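**Modul Vorratshaltung, Blatt 2: Reste richtig aufbewahren**

Für diese Einheit brauchen Sie einen Behälter mit Deckel, ein Tuch und einen Stift für das Etikett. Wir arbeiten immer auf einem sauberen Tisch.

1. Speisen, die warm gehalten werden, müssen mindestens 70 °C haben. Was nicht mehr serviert wird, kühlt man zügig ab.
2. Der Behälter wird nicht bis ganz oben gefüllt.
3. Den Rand abwischen, danach den Deckel auflegen und ringsum andrücken.
4. Das Etikett kommt auf die Seite und nicht auf den Deckel, denn Deckel werden beim Spülen oft vertauscht.
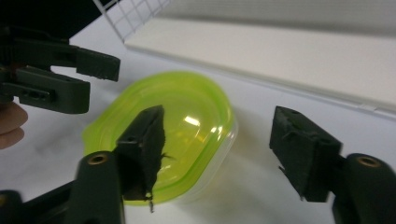 Gekochtes Gemüse und Reis sollen nach 2 Tagen verbraucht sein. Die Tabelle dazu steht im Skript Nilasach auf Seite 31. Bitte bringen Sie diese Seite zur nächsten Übung mit.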